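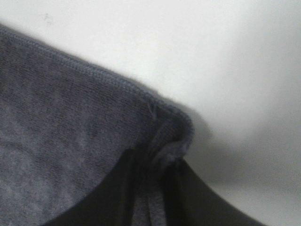 3 min read

If you handle towels with a two-finger gripper, the gripper is the easy part to blame and usually the last thing that needs fixing. I've kept one folding cell going long enough to have opinions, so these are my tips in no special order. Steal whatever fits your setup!

Wipe the fingertips first thing. Terry sheds like a cat, and the fuzz packs itself onto the gripping faces until they slide right off a hem. I use a barely damp cloth and then a dry one. No cleaner with any kind of oil in it, please – I did that once and spent a whole morning retuning a grip that was perfectly fine.

Wipe the table too while you're at it. White shows every speck, and I like that about it, but dark lint on a white top can fool an edge finder into thinking it has found cloth. (I blamed the lighting for a week.)

Close on the corner where the hem is doubled over. You get more thickness to bite on and the towel hangs in a way you can predict. If you can only get a single layer, slow the lift down for the first couple of inches and then go back to normal speed.

Snip loose threads before a towel goes into the rotation. A long one will find its way into the finger joint, and picking it out with tweezers is nobody's favorite job. I keep embroidery scissors on a magnet by the stop button. 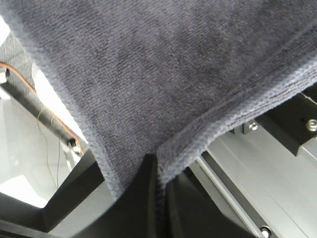 Next up, screws. Anything that rides on the arm gets shaken all day, and the little ones back out first. I put a stripe of paint marker across each head and onto the part it sits in, so a glance tells me if one has turned. Do the bracket screws and the ones down in the rail slots. If a stripe is broken, take the screw all the way out, clean it, add a drop of the removable threadlocker and put it back snug. Don't crank on it, especially going into plastic.

Cables get the same kind of glance. I run the arm slowly through its full reach with the power supply turned down and just watch them. You want enough slack that nothing pulls tight at the far end and not so much that a loop can catch a towel on the way by. Thin wires are the ones I worry about. A soft hook-and-loop wrap is kinder to them than a zip tie, and you can undo it without cutters.

We log cycles in Bemareo, and I have it nag me every 700 for the full check. The fingertip pads I swap when they look shiny, whatever the counter says. Our last set went at 1904 and the one before that at 847, so go figure. Coarser towels that month, I think. 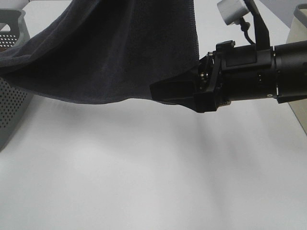 Rostia Workshop – Soft Goods Cell Team

One more habit before I forget. After any work on the wrist, do a plain hang test: pick up one towel, hold it clear of the table, and leave it there while you get a coffee. If the hem is lower when you come back, your grip is creeping and you should look at the pads before you touch a single setting.

Keep bins and tubs well back from the swing, too. A hanging towel takes up a lot more room than the arm does, and the corner you aren't holding goes wherever it likes. I tape the bin outlines on the table now, and I really should have done that in June when we moved everything over from the Cisia bench.

Spare pads live in drawer 51, next to the paint markers. Please put the markers back with the caps on.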